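Flistar issues guidance on repeatable manipulation trials

2022-10-14

Flistar has released the second edition of its good practice guidance for robot manipulation trials, covering workspace preparation, object handling and the reporting of results. The document replaces a shorter text used by member laboratories in Komuvthorpe and is open for comment until the end of October.

The main change concerns the work surface. Laboratories are asked to fix the surface to a rigid base, record its material and finish, and keep the same piece for the whole of a trial series. Wood remains permitted, including figured wood, provided that the grain direction is stated in the report.

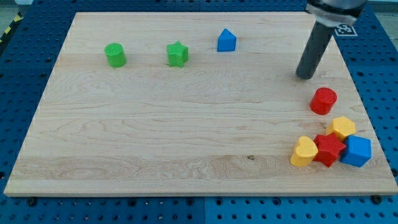 Objects must be listed by shape and color before the first run. Where the same shape appears in more than one color, each item is to be given its own entry – grouping by shape alone is no longer accepted. Starting positions may be random, but the method used to produce them has to be published.

A reported success rate now requires at least 200 attempts per task, up from 8 in the first edition. Runs stopped by an operator count as failures unless the cause lies outside the robot cell. Fiducial markers are to be checked for damage and recalibrated after any change of gripper.

The requirements were tested by Laaksonen, an integrator, and the Puvness test center, which together logged over 1000 attempts. Both recommended a separate section on objects that touch one another at the start of a run. Flistar has included it as an annex, which is advisory in this edition.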